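## Squishy things, solved (mostly!)

Big news from the manipulation group in Brukville: the clutter study is done, and the numbers are better than any of us dared to guess in September.

The question was simple. If you teach a robot policy to pick up soft, crumply household stuff using only recordings made by people with hand-held grippers, do you need tidy tabletops to learn from, or will a messy kitchen do? Eun-seong Jin and Khairul Harahap recorded 476 two-handed demonstrations in home kitchens and trained one policy on those, then a second on the same number of bare-table recordings.

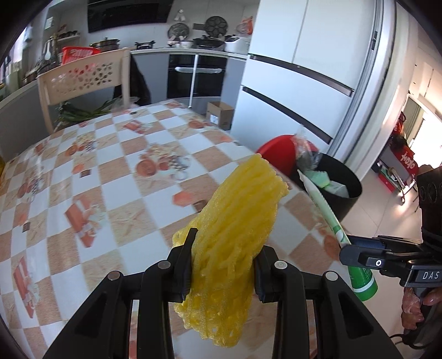
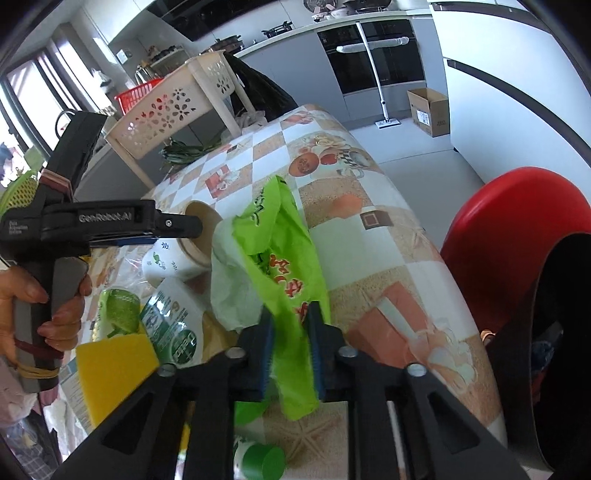
*Yellow foam mesh (first) and a lime-green packet (second), both held in the gripper at the dining table. Photos: Brukville manipulation group*

Both policies then got 218 fresh pickups on our arm, with wrappers, netting and bags that neither had met before. The kitchen-trained one managed 198 of them. The bare-table one got 100, and most of its misses were the same mistake – it closed on the highest point of the thing and came away with nothing. Crumpled plastic has a lot of high points!

What I love is where the gain came from. Ákos Vincze went through the recordings and found that people in a messy kitchen pause just before closing the fingers and shift a little toward the thicker part of the bundle. The policy picked up that pause too, and when Ákos trimmed it out of the training data, a good chunk of the improvement went away.

Glass jars are still a weak spot, and so is anything lying under something else. Aisyah Lau is starting on the second problem now and would love to hear from anyone who has worked on stacked or buried objects. Her desk is the one by the Nullano poster.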